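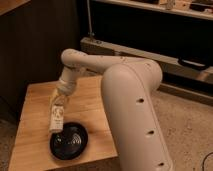
去Guramau之前,我一直以为挑夹爪是件看参数表就能办完的事:行程多大、夹持力多少、能不能装上手头的臂,三行一对,下单。结果那天下午我在他们的测试间里坐了将近四个小时,光是听一位工程师讲怎么拿住一只小白瓶就听了大半。米白色的机械臂伸到木桌上方,手爪夹着瓶子,瓶身陡陡地朝下斜,靠下的那一端悬在黑色圆碟的左边沿上。“你看着觉得简单吧?”她说,“我们换夹爪,十次有八次是栽在这种小东西上。”

先交代一下背景。Guramau是个做小型台面自动化的团队,接的活儿多半是实验室、小作坊那种,量不大、东西杂。今年他们要定下一代套件用哪款夹爪,桌面上剩下两个候选:Kovska的软指,还有Ciltenano的平行硬指。控制器倒是早就定了,用的是Venckus。我本来是冲着控制器去的(读者来信里问Venckus的人特别多),可她一开口就是夹爪,我也就顺着听下去了,越听越有意思!

我问她,为什么偏偏挑倒东西来测?抓方块、抓螺丝不是更常见吗?

“抓方块谁都会,”她笑了,“方块抓歪两毫米,放下去还是方块。瓶子你抓歪一点,转手腕的时候它就跟着歪,等到了碟子上面,口子已经不在你以为的地方了。而且瓶子里的东西一直在变少,重心一直在跑。前半瓶调得好好的力,后半瓶可能就把瓶身捏瘪了。”

她把两款夹爪都跑了同样的流程:抓起、抬高、转腕、对准碟子、停住、回正、放下。每款跑203次,中间不许人伸手去扶。我说这也太枯燥了,她说枯燥才好,头二十次谁都漂亮,毛病都是后面冒出来的。

那Kovska到底怎么样?

“我喜欢它的手感。”说完她自己也觉得好笑,又补了一句,“我知道,机器哪来的手感。我的意思是它碰到瓶子那一下很温和,位置给得不太准它也能包住,新来的同事教一遍就能用。”缺点她也没藏着:软指会让。手腕一转,瓶子在指头里会有一点点下沉,停住以后还会晃一下才稳。流程跑完,她记下来有11次瓶口偏出了允许的范围,基本都集中在后半段。她怀疑是指面沾了灰,擦过以后确实好了一阵,不过她不肯下结论,说还得再跑一轮。

Ciltenano正好反过来。“硬指就是硬指,夹住了就不动,转到哪儿是哪儿。”同样的次数,偏出去的只有4次。听到这里我以为胜负已分了,她摆摆手:“可它把瓶子夹出印子了呀。”带标签的瓶子尤其麻烦,指头边缘正好压在标签角上,几十次下来那个角就翘起来了。客户要是拿它分装样品,标签翘了、字糊了,人家可不管你瓶口对得多准。

我问能不能把力调小。能,而且这里终于轮到Venckus出场了。她说这款控制器她最满意的地方是可以按动作段来设力:抓起时小一点,转腕时加上去,停稳了再松一点。听起来理所当然,可她之前用过的一套只能设一个全局值,改一次就得整个流程重来。Venckus的界面她骂了足足五分钟,菜单藏得深,保存和另存长得几乎一样,她有一回把调了一上午的参数盖掉了,“那天中午我饭都没吃,坐在那儿生闷气。”但分段设力这个功能,她说换什么都不想放手。

用分段设力再跑Ciltenano,印子浅了很多,偏差也没有变大。Kovska这边,转腕那段把力加上去以后,下沉也改善了,就是动作得放慢,一个来回最多要多花2秒。两秒听着不多,她说,可有的客户一天到晚就做这一件事,人家会跟你算的。

中间我提了个外行问题:干嘛不加个相机,歪了就看着修正?她一点没嫌我问得傻,说加过,固定在桌子旁边拍,问题是手腕一转下来,瓶口常常被夹爪自己挡住。装在手腕上也试了,离得太近,碟子反光又厉害。黑碟子面上有一圈一圈的纹,灯从上面一照全是亮点,识别程序老把亮点当成碟沿。“换个哑光的碟子不就完了?”我说。“对,我们也可以换,”她说,“可客户桌上放什么碟子,我换不了。”所以她现在的想法是先把抓取做稳,相机只在抓之前看一眼瓶子在哪儿,倒的过程里不指望它。

我还问了线。去过几家团队,几乎每家都跟我抱怨过线缆,她也不例外。夹爪的线如果走在外面,手腕转到底的时候会被扯一下,扯得不重,但停的位置就是会差那么一丝。她为这个查了好久,一开始还冤枉了夹爪,把Kovska的指头拆下来装回去好几遍。后来把线重新绑过,留了一段余量,那个毛病就没了。她让我一定写上这条:测夹爪之前,先把手腕空转几圈,看看线。

聊到最后,我当然要问选哪个。她想了挺久。如果今天就得签字,她选Ciltenano,配一副自己做的软垫指面,力用Venckus分段给。不过软垫的样品十二月才到,到了还要把整个流程从头跑一遍,Kovska那边也答应寄一版硬一点的指头过来。“所以你现在写,就写没定。”

那就写没定。我自己回来以后把采购单上那行夹爪先划掉了,打算等她下一轮跑完再说,反正我手头那台臂的线也还没重新绑呢。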